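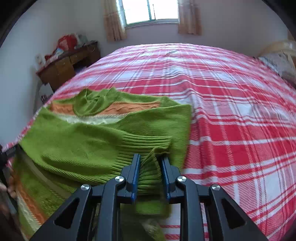

Abb. 1: Strickpullover auf dem Bett, Bündchen gefasst

Start | Prüflisten | Wäsche | Archiv
Rubrik: Gästezimmer / Textilien

Prüfliste Zimmer Ellery, Haus Nanden
Datum: 11/16/22 -- Prüfer: Margus Sakalauskas

1. Bündchen auf Laufmaschen und Dehnung prüfen: i. O. Rippe nach Zug von Hand rückstellfähig.
2. Ärmelnähte: i. O., ein loser Faden innen, vernäht.
3. Pflegeetikett: lesbar, Wollwaschgang, max. 40 °C.
4. Zopfmuster in Orange und Creme auf gezogene Maschen prüfen: i. O.
5. Vor dem Falten flach auslegen, nicht aufhängen. Oberteil einschlagen, Saum liegt frei.

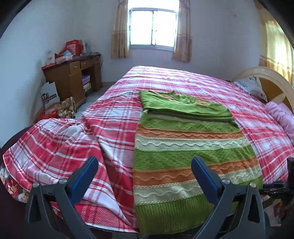
Abb. 2: Pullover längs ausgelegt, oberer Teil umgeschlagen

6. Laken, rot-weiß kariert: am Kopfende glatt, an der Längsseite Falten. Mangel gering -- nachziehen und einschlagen.
7. Textil mit Blumenmuster unter dem Laken an der Ecke sichtbar. Nach Punkt 6 erneut kontrollieren.
8. Vorhänge: Aufhängung fest, keine Stockflecken.

Offen: Punkte 6 und 7. Nachprüfung durch Ruka, Eintrag auf Blatt 87.

Kontakt | © Flalomier | Nach oben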